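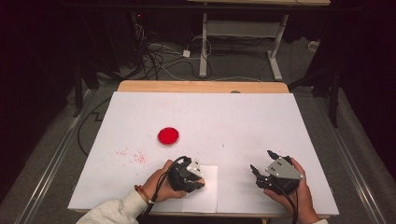 Both grippers on the board, red dish, red crumbs, one sheet of paper. Project Drorari, Wednesday afternoon.

I promised to write about our student project when we have something to tell, so I make a thread. It is for the robotics course at Vondeck, second half of the year.

The task has a simple name, "crumbs". There is a small spill of granules on a white board. The two grippers must bring the granules together, get them on a sheet of paper, and pour them into the petri dish. With your fingers you would do it before you finish reading this post.

We do not have robot arms in this phase. We hold the grippers in our hands and do the task ourselves, and the recordings become the training data. One gripper left, one gripper right, each with its own cable.

The cables are the first thing you learn to hate. They pull a little at the wrist when you turn the right hand, and in the recording you see that small pull as if it was part of the task. We now do a slow turn before each start to find out if the cable is free.

Number of episodes as of today: 751. From these we threw away 72. Most of the bad ones had the same mistake: the person speaks with somebody in the room, the hands stop for a moment, and then continue. For a human this is nothing. For the model it is a strange pause in the middle of the work.

The granules are from Trestura, sold for decoration, for candles and vases I think. We ordered red and blue. Red is much better for us on the white board, you find every grain again. Blue was nice in the first week and then we found blue on everything, also on a sandwich.

The hard part is the paper. When it lies flat, a gripper cannot take it. The finger pads are thick compared with a sheet and they only push it. I spent a full afternoon on this and got very good at pushing paper.

What works for me: left gripper closed, pressed down near the corner of the sheet. Right gripper comes with open jaws from the side. Then I push the corner a little with the left one, the paper makes a small wave, and the right one takes the wave. Two people in our group do it completely differently, they let the sheet hang over the front edge of the board and take it from there. It is faster, I have to admit.

Our teacher does not want that we agree on one method. She says the data should have the different ways in it. I am not sure. In my opinion the model then learns a mix of both and does neither — but we will see, I was wrong already about the lighting.
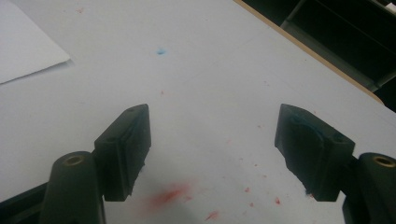 The pads take more damage than I expected. If you scrape for an hour on a hard board, the lower edge gets rough, and then the rough edge holds grains and carries them to places where you don't want them. I asked if we can print new ones. The answer was yes, but after the next 100 episodes, so that the data before and after can be compared.

Also we had a discussion about cleaning. Do you clean the board fully between episodes or not? I was for full cleaning. The others said a real table has old marks on it, and a robot that needs a perfect table is not useful for a kitchen. Now we wipe only after every tenth episode. The board has a character now.

Small tips if your club does something similar:
Write the color of the granules in the episode name from the first day. We did not.
Take paper that is a bit heavier than printer paper.
Change the person after 20 minutes. The shoulders get tired before the hands, and the movement gets lazy.
Put the dish in a new place each time. We had it in the same corner for two days without noticing.

Somebody asked me in a message about the Araújo Cup. Yes, we want to go there in June, in the category for two-handed tasks. The rules ask for 300 clean episodes on one task, so on paper we are fine. But "clean" means that their checker accepts them, and their checker is more strict than ours. We sent a small test package and wait for the answer.

First training run was on the weekend. On the replay the left side looks good: it goes down and presses on the sheet near the correct place. The right side opens its jaws, comes closer, and then stays there like it forgot what it wanted. I laughed, but I know this feeling from my first day with the thing in my hand.

My plan for the next days is to record only the part with taking the paper, short episodes, many of them. The pouring we do later. In the pouring everybody loses some grains next to the dish anyway, me the most.

If you have experience with thin sheets and two-finger grippers, please write me. Also if you know a granule that does not roll. We tried rice, it was too easy to see and too easy to push, and somebody ate from the bag.

Next post when the answer from Araújo is here.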